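Jeans, mostly

01/07/2021

Quick one tonight, I have 16 tabs open and the dryer is buzzing at me.

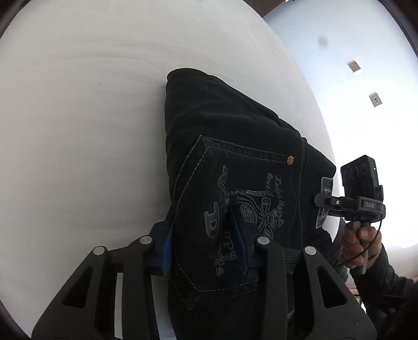

So the closet. I said I'd do it in June, I did not do it in June. We're in the Flendonwood place two years now and the bedroom closet still has the same pile on the same shelf that I shoved up there the night we moved in. Shirts fine. Sweaters fine. Denim, total disaster. Every time I pull one pair out the rest come down on my head.

Everything came off the shelf and onto the bed. Plain white sheet, comforter off, so I could see what I had. Dark stuff on a dark bedspread is how I lost a black sock for most of the winter.

The black pair with all the stitching on the back pocket, I had completely forgotten I owned these. Gray double row around the pocket, big script lettering running down it, a loopy embroidered thing with little dots that look like sequins, and then MORE writing in cursive above that. Something something Lady, something Love. I used to be able to read it I swear. I bought them at Harahap, the little secondhand place by the bus station, back when it was still by the bus station, and I wore them to absolutely everything for one whole summer. Yanti Mangundap called them my concert pants. We went to 2 concerts.

Do they fit. Sort of. They fit if I'm standing up.

Keeping them anyway. There's a copper rivet up over the pocket with a tiny star sort of pattern on it and I'd never once noticed it, all those years of sitting on it. That was enough to save them from the bag.

OK folding. I've tried the rolling thing and I hate it, the rolls come undone and then you have a shelf of denim snakes. The file-them-upright thing works in a drawer, I don't have a drawer, I have a shelf that's too high. What I ended up doing:

Zip up, button done. Lay flat, one leg over the other, back pockets out. Tuck the pointy bit at the crotch in so you get a straight edge. Then fold the legs up toward the waist, and again if the shelf is shallow. Smooth it down with your hand, don't press hard or you get a crease right across the knee and it stays there till Christmas.

Pockets out is the important part for me. All black jeans look the same from the front and I was unfolding the whole stack to find the right ones. Now I can tell by the pocket. Plain pocket, work. Fancy pocket, not work.

Thick ones go on the bottom. Stretchy ones on top becuase they slide. Asanka Sheikh told me to put a sheet of tissue paper between the ones with embroidery so the thread doesn't snag, and I don't have tissue paper, so I used the paper out of a shoe box. Looks fine. Crinkles a bit.

On washing, for whoever asked in the comments last time: inside out, cold, and I hang them. The dots on pockets like that do not enjoy the dryer. I lost half the sparkle off another pair that way and found it in the lint trap for weeks. If a thread is already coming loose don't pull it, push it through to the back with a needle and knot it. Takes a minute. I say this as someone who pulled it.

Donate bag is by the front door. Two pairs with broken zips, the white ones (why), and the flared ones my sister left here and says aren't hers. The bag has been by the front door since before lunch so we'll see how long that lasts. Last one lived in the trunk until it was basically part of the car.

Still to do: belts, the hook situation, whatever is in the Kustau box at the back. I think it's scarves. It might be cables. The tape on it is from the old apartment and I'm a little bit scared of it to be honest.

Also need a step stool. I've been standing on the laundry hamper and the lid has started to make a noise. If anyone has one they like that folds flat, tell me, it has to go in the gap next to the closet door and that gap is tiny.

Right, dryer. It's the towels. Scarves or cables next time, place your bets, and I'll get to the comments from the last post tomorow.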